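Telling near-identical black plastic shells apart on a very yellow table

Posted by benchtop_martyr, December 8, 2025

I have inherited the job of sorting moulded plastic covers. They come from Prydderch in one big carton, lefts and rights together, and in theory they pair up into 54 sets. In practice I have ended a shift with two lefts taped lovingly together more often than I would like to put in writing.

The covers are black, hollow, rounded at the end, and shiny enough to show you the ceiling lights and very little else. There is a part code on each one, black on black, in lettering that was presumably designed by somebody with a grudge.

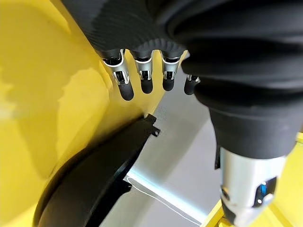
Our table is yellow. The previous one was black, which went about as well as you'd imagine, so somebody ordered the brightest colour in the Zalluvik catalogue and we all squinted for a week. It's a real improvement for finding parts. It is less of an improvement for scuffs. Every dark rub mark shows up like a moustache on a school photo, and the shine bounces back at you when you're trying to read a code.

I've tried a desk lamp (more glare) and a sheet of brown paper (slid onto the floor, took nine covers with it). I've also tried sorting by feel, and got 18 wrong in a single carton.

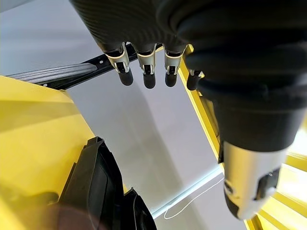

So I'm after two things. First, a quick way of telling the sides apart that doesn't involve reading. Second, something that takes black marks off a glossy yellow surface and leaves it glossy. The supervisor is fond of the gloss. I'm not allowed to draw on the covers with a paint marker, as they go out to customers as is.

trayless_in_Baltima

Forget the code. Lay every cover hollow side up with the rounded end towards you and look for the tab. If your Prydderch ones are like ours, one side's tab sticks out left and the other's sticks out right. Ours are the older run and yours may differ, so check it against a pair you know is good before you do the whole carton.

The trick is that rounded end. If you let half of them lie pointing away from you, the tab swaps sides and you're back to taping twins together. I put a strip of masking tape along the front of the table and line the ends up to it. Do them in rows, then pair off across the rows. A full carton takes me 59 minutes, tea included.

For the glare, move the lamp off to one side and low down. A lamp overhead just gives you a good look at the lamp.

gumleaf_and_grommet

Just get a grey table.

oldstock_oldsoul

For the marks: warm water, a drop of dish soap, soft cloth. Most of those black rubs are plastic sitting on top of the surface and they come off if you're patient. If they don't, try a plain white pencil eraser, lightly, somewhere out of the way first. Stay away from the melamine sponges. They'll shift the mark and take the shine with it, and then you've got a dull patch to explain to your supervisor in place of a scuff.

Dellden do a clear bench film as well. We had it for a year. It's fine until it gets a bubble in it, and then you'll think about that bubble all day.

benchtop_martyr, replying

Tabs! I'd been treating the tab as a handle. I set two out this morning, rounded ends towards me, and spent longer looking at them than I'm proud of.

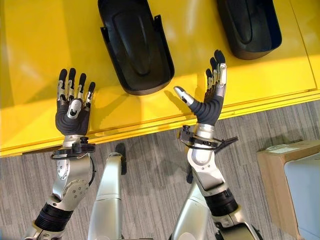 I've taped a line down and I'll run a full carton past it before I declare victory. There's also the ridge down the inside, which I'd hoped might be a clue too, but on ours it looks much the same whichever side you pick up, so the tab it is.

The eraser worked on the older scuffs, by the way. The grey table suggestion has been passed upstairs, where I expect it to be considered some time after January.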